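Print this page | E-mail this page

Lerlow hand-held gripper pair: what it costs once you own it

Reviewed August 30, 2023

We bought one pair of the Lerlow grippers in February, after putting off the decision through two budget rounds. The other option was a second leader arm for our existing station, and the price of that would have taken most of the year's equipment money. The Lerlow pair came to £918 with the marker cubes and cables included.

If you are pricing a set for yourself, start with what the quote leaves out. Ours did not include a recording computer, head mount or camera. We had the computer already. The mount and camera went on a separate order from Astham and arrived 11 days after the grippers, so the pair sat in its box until then. Order everything together if you can.

Build quality is fair. The fingers are stiff enough, and the padding has kept its grip on the small household objects we use most. The trigger on the left unit was notchy from the start. Lerlow offered to swap it but wanted the whole pair back, and we decided to live with it. I would have marked them down less if single units could be exchanged.

The cables are my main complaint. Each gripper has its own, and if you move between two tables you spend time stepping over them. A longer set is available as an extra. I would budget for it from the first day, along with some floor clips. A battery version is listed by Skamanus at nearly double the price, and I have not tried it.

Weight is acceptable. Most of our people are comfortable for 30 minutes and then want a break - plan your sessions on that basis and don't assume a full hour of recording per person per hour paid. Our first staffing estimate did assume it, and we had to go back and ask for more.

Setting up takes little room. We use an ordinary office corner and a small round table, with things like a glasses case for the tasks. No cage, no bench and no bolting down, and that saved a good deal compared with the arm. 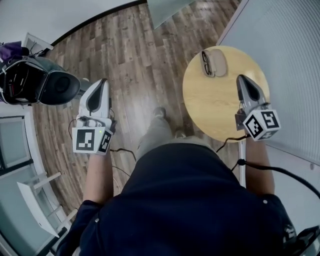 Abdelilah Kettani wrote to us after an earlier note on this purchase to say that the cost per pair matters less than the cost of spares. His team at Ait Brahim runs several sets and now buys finger pads and one spare cable per gripper with every order, having lost most of a week to a single broken connector. He also thinks we were wrong to keep the notchy trigger, as people grip harder to make up for it and tire sooner.

I can't argue with the spares. We have added a line for them to next year's plan, and the longer cables too. For a small group with a computer to hand, I would buy the Lerlow pair again at this price. Four stars out of five, the lost one being for the exchange policy.

Contact us | Copyright 2023, all rights reserved | Back to top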